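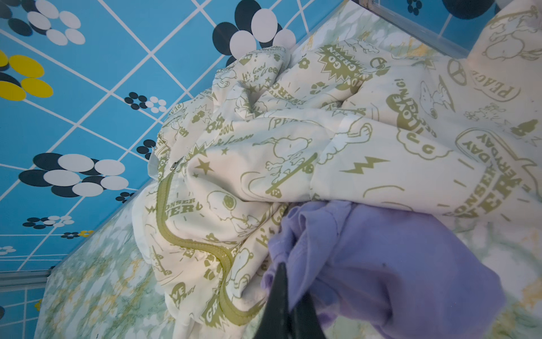 A gripper finger pressed into a lavender cloth, next to a crumpled printed fabric with a zip.

Robotic laundry handling is the branch of household robotics concerned with picking up, sorting, spreading and folding clothes and bedding. It is one of the liveliest corners of the field, and one of the hardest. A mug keeps its shape when it is lifted. A shirt takes on a new one every time, and a sleeve can vanish into a fold while the arm is still moving.

Early systems worked on one towel at a time, laid out flat. Present work starts from the heap, where the first job is to tell where one cloth ends and the next begins. Bold prints can help or mislead, as a slogan broken by a crease may look like the edge of a garment. 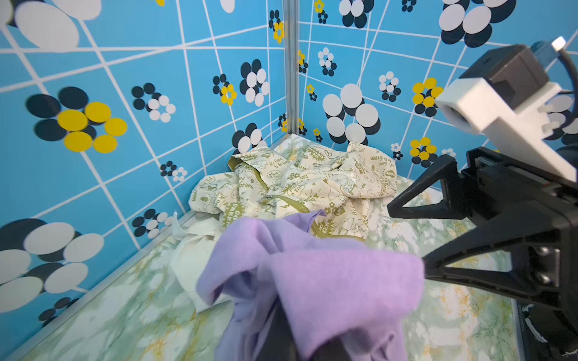
Lavender cloth held by one gripper finger, with printed and off-white fabrics behind it.

The Flindora trials, begun in March by Aleksandra Borkowska at the Mindcombe workshop, are a delightful case. Her arm parted single items from mixed piles in 76 per cent of 3,000 attempts, a splendid result for soft goods. Folding was slower: a jumper took around 10 minutes. Genivaldo Bezerra later repeated the trials at Fineck with 30 kinds of fabric and found fleece the easiest to grip and thin linings the worst.

Can machines do the washing yet? Parts of it, and the parts are growing. Zips, straps and inside-out sleeves still call for a person, as does deciding what is clean.

See also: Cloth simulation; Ziółkowski grasp test; Tactile sensing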